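Reading time: 7 minutes

The Case Against the Top Sheet, and for the Plush Blanket

The standard American bed has four textile layers: a fitted sheet, a flat sheet, a blanket, and a quilt or comforter. The arrangement dates from a time when the blanket was wool, the wool was hard to wash, and the flat sheet kept skin off the wool. Each layer had a job, and the job of the flat sheet was to be washed in place of the blanket. I want to argue that this job has ended in most bedrooms, that the flat sheet should be retired from everyday use, and that the patterned plush blanket, an item that people with opinions about bedding tend to look down on, is the proper replacement.

My position is narrower than it may sound. I am writing about beds that are slept in nightly and made by the person who sleeps in them. Hotels have their own reasons for doing what they do, most of them to do with laundry contracts.

Start with the washing. A wool blanket of the old type goes through the machine badly. It felts, it shrinks unevenly, and it takes a full day on a rack. A plush polyester blanket goes through on cool, comes out holding very little water, and is dry in one low cycle. I have been washing the same two for several winters, one on the bed and one in the closet, changed over every second week. The pile has flattened slightly along the edge that gets pulled up to the chin. Otherwise they are in the condition in which they were bought.

The weight matters too. Fabric weight is given in grams per square meter, and the two figures a shopper meets most often are 300 and 400. The 300 grade is adequate for a heated room from October on. The 400 grade is warmer, drapes better over the feet, and takes up noticeably more of the drum. For a bed with a quilt on top I would buy the 300. For a bed with nothing on top I would buy the 400 and accept that it has to be washed alone. Packaging that gives no weight at all should be put back on the shelf. "Ultra soft" is not a measurement.

Now the objections. Agata Marras, who taught textile care for many years and read a draft of this piece, holds that plush against a plain cotton sheet produces static, that it pills, and that it sheds fiber into the wash. She is right on all three points, in different degrees. Static is a February problem and goes away when the room is humidified to a sensible level. Pilling is caused mostly by heat in the dryer and can be avoided. Shedding is real. A filter bag catches part of it, and washing less often catches more. I do not have a full answer to the shedding, and anyone for whom it is decisive should buy cotton and put up with the drying time.

Her other objection was to the look of the thing. Plush blankets are sold in prints – clouds, hearts, animals, snowflakes – and the prints are taken to belong in a child's room. The advice given in most magazines is to hide such a blanket under a solid cover or to buy it in oatmeal. I think this advice is wrong on technical grounds, and the grounds are worth setting out.

A bed is a large flat surface that is seen from several feet away. At that distance what registers is the size of the pattern and the contrast within it. The subject of the print comes third. A fine, dense check such as houndstooth blends into a middle tone when viewed from the door. A line drawing at a larger scale, in a pale color on a dark ground, stays legible. Put the two together and they do not compete, since the eye sorts them by scale before it sorts them by subject. It is the same rule that lets a small-check shirt go under a wide-stripe tie.

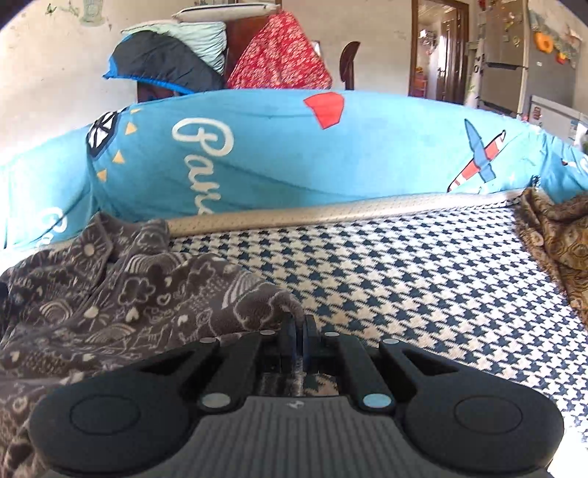 Page 7

My example is a dark gray plush with cream outlines of suns, rainbows and clouds, used over a houndstooth sheet. On paper this is a poor match. In use the gray and the cream do most of the work, and the drawings are loose enough that a fold through the middle of a rainbow does no harm. A strict repeating stripe would show every fold as an error. This is the practical argument for scattered motifs: the blanket does not have to be straight to look finished. One corner can be turned back, the far side can be bunched up, and the pattern carries on across it. Few of us square a blanket to the mattress on a working morning, and a covering that requires it will look wrong most days of the year.

Dark grounds have a second advantage. They hide the minor marks that accumulate between washes. They also show lint, and the honest way to handle lint is a rubber-edged brush, used with the pile. Adhesive rollers leave a residue that attracts the next round.

The bottom sheet should be patterned as well, and for similar reasons. A white fitted sheet shows creases as gray lines. A check breaks the lines up. Behrouz Taheri, whose linen shop I used until it closed, kept a length of houndstooth cotton behind the counter and would crumple it next to a length of plain percale of the same weight to make this point to customers. Both were creased to the same extent. Only one appeared to be. He sold a good deal of houndstooth.

I should deal with the matter of making the bed, where the case for dropping a layer is strongest. With a flat sheet in place the procedure is: pull the flat sheet up, find that it has come untucked at the foot, retuck it, align the top edge, pull the blanket over it, align that, fold both back together. Without it the procedure is: pull the blanket up. I timed neither. The difference is plain to anyone who has done both, and it is felt most by people with bad backs, for whom the retucking is the worst part. It requires lifting a mattress corner while bent at the waist.

There is a hygiene argument on the other side, and it deserves a fair statement. The flat sheet is washed weekly and the blanket is washed seldom, so removing the sheet puts a seldom-washed item against the skin. That holds if the blanket goes on being washed seldom. It stops holding if the blanket moves into the laundry rotation, and the condition for that is owning two. The total load is smaller than it was: one blanket every two weeks against two flat sheets. Storage is also slightly better. A plush blanket folded in thirds lengthwise and then rolled from the foot takes up one end of a closet shelf and does not slide. Folded flat it will slide, and bring the pillowcases with it.

Oduor Kinyua has suggested to me that the whole argument is really one for the duvet and cover, as used across much of Europe. It is a reasonable suggestion, and I slept under a duvet for years. My complaint is with the cover. It has to be buttoned, the corners have to be found, and the filling migrates to one side. A person can be trained to do it quickly, and most people are never trained. The plush blanket is a single piece of cloth with a hem. There is no inside to it.

Some limits should be stated. The method is poor in a hot bedroom in July, when a flat sheet alone is the right covering and the blanket should be in the closet. It is poor for sleepers who run warm in any season, as polyester moves moisture less well than cotton or wool. It does not suit a guest bed, where the visitor may reasonably expect a layer that has been freshly ironed, or at any rate freshly washed. And it does not suit two people who want different temperatures, though I have not found a bedding system that does, short of two blankets. Two blankets on one bed is a perfectly good system and looks fine if the grounds are close in tone.

For anyone trying this, I would begin with what is already in the house. Take the flat sheet off for two weeks. Use whatever plush throw is on the sofa, provided it covers the mattress to both edges with some drop on each side; many throws do not, and a blanket that ends at the edge of the mattress lets in air at the shoulder. Wash it at the end of the two weeks on cool, dry it on low, and look at the pile under a lamp. If it has matted, the fabric was too light. Buy the next one by weight.

The flat sheets need not be thrown out. Mine cover the storage shelves in the basement, and one of them has been cut up for pressing cloths, which at that thread count it does better than it ever did its first job.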